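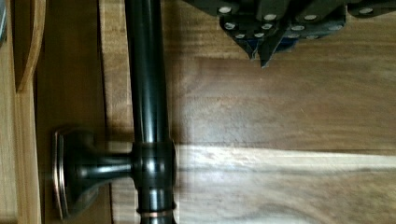
## 4. Adding a second access point

Use this section to extend coverage with a Nasico access point connected by cable to an existing Imum router. For a wireless link between the two units, see section 5.

**Before you start**

- Update the router firmware. The menus below match the release of 11 Jan 2024.
- Have an Ethernet cable ready, Cat 5e or better, no longer than 90 m.
- Write down the router's network name (SSID), security type and password.

### 4.1 Connect the access point

1. Turn off the access point.
2. Plug one end of the cable into any LAN port on the router. Do not use the WAN port.
3. Plug the other end into the port marked **Uplink** on the access point.
4. Turn on the access point and wait until the status light stays green.

**Caution:** Use only the power adapter supplied with the access point. Do not connect two power sources at the same time.

### 4.2 Set the operating mode

1. On a computer connected to the router, open the router's **Connected devices** page and find the address assigned to the access point.
2. Enter that address in a web browser and sign in with the password printed on the access point's label.
3. Go to **System > Mode** and select **Access point**.
4. Check that **DHCP server** is set to **Off**. The router must remain the only device that hands out addresses.
5. Select **Apply**. The unit restarts and may come back at a different address.

### 4.3 Match the wireless settings

1. Go to **Wireless > Basic**.
2. Enter the same SSID, security type and password as on the router. All three are case-sensitive where letters are used.
3. For the 2.4 GHz band, choose channel 1, 6 or 11 – whichever the router is not using – and set the width to 20 MHz.
4. For the 5 GHz band, leave the channel on **Auto**.
5. Select **Apply**.

**Note:** Phones and laptops decide for themselves when to switch to the other unit. A device that holds on to a weak signal can be moved over by turning its Wi-Fi off and on.

### 4.4 Check the connection

1. Stand near the access point and connect a laptop to the network.
2. Open **Status > Clients** on the access point. The laptop should be listed.
3. Load any web page. If it does not open, repeat step 4 of section 4.2, then restart the router.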